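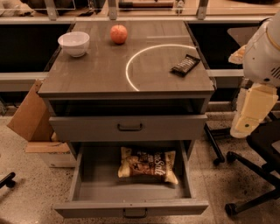

Posted 28 February 2026 by the night desk, Wistlow
Filed under: Work diary

Still grinning as I write this, so forgive the handwriting (typing, whatever, I wrote it on paper first).

We got the snack drawer going at Gelik today! I know how that sounds. Two years on the front desk here and the thing I'm most excited about is a bag of chips in a drawer. But the drawer has been the hard part since October. Putting an apple on a flat top is one kind of job. Opening a drawer by its handle, getting a bag in there without crushing it, and closing up again is another, and every guest room at the Candcombe building has the same two gray drawers.

I spent the morning as the person who says what goes where. Fruit on top, near the back. Bowl on the left. Chocolate on top too, although I argued for the drawer, and I'm going to keep arguing. Chips go down in the lower one, always, so people with kids can find them. I've stocked those cabinets so many times that I never thought of any of it as knowledge. Then someone from the Liem team asked me why the chocolate lies at an angle when I do it, and I had to stand there and think. So a sleeve or a bag strap doesn't drag it off the front, that's why! They wrote it down. I was ridiculously pleased.

What changes for us is the part I keep turning over. Candcombe has 91 rooms, and on a full night restocking eats nearly the whole first half of my shift. My knees know that lower drawer very well. If the arm takes the cabinets, I get the desk back, and the late arrivals, and the people who come down at two in the morning wanting to talk about their flight. That's the bit of the job I'd do for free (don't tell Gelik).

I did ask about hours. We've been told no shifts get cut this year and that two of us will be trained to set up the stock lists and sort out jams and mix-ups. I put my name down before the sentence was finished. One of the older hands on days is less sure and wants it in writing, and I think that's fair. I want it in writing too. I'm happy and I still want it in writing.

They want 1,000 practice runs before it goes near a real room. Slow, yes, but I've dropped enough bowls to respect it.

Tomorrow we try the upper drawer, with the tea bags, which slide all over the place. I've offered to bring the awkward little sachets from the second floor. Must remember to put them in my coat tonight, and to eat something before I go in, because looking at chips all morning was torture.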